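How Does a Bamboo Steamer Work?

I love foods that come out puffy and soft, and a lot of them get that way because of steam. So let's talk about the bamboo steamer, one of my favorite things in any kitchen!
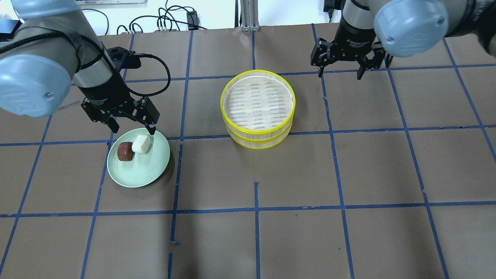
A steamer is really a stack of round baskets. You put food in the baskets, set the whole stack over a pan of boiling water, and let the steam do the cooking. The food never touches the water -- it just sits up there in a warm, wet cloud.

What is steam, anyway? When water gets hot enough, it boils and turns into a gas. That gas floats up through the gaps in the bottom of the first basket, curls past the food, and keeps going up into the next one. When it bumps into something cooler, like a ball of dough, it turns back into tiny drops of water and gives away its heat. That's what cooks your bun!

Why bamboo? Well, metal lids get drippy, and drips make buns soggy (yuck). A woven bamboo lid lets a little steam out and soaks up some of the wet. Lots of cooks put a liner in the basket too, so sticky dough doesn't glue itself to the slats.

My small buns take 8 minutes. I once peeked after two, and they sank like flat tires, so now I wait -- even though it's hard!

One big rule: steam can burn you fast, and you can't always see it. Let a grown-up lift the lid, and stand back while they do it. Then let your bun cool a bit before you take a bite.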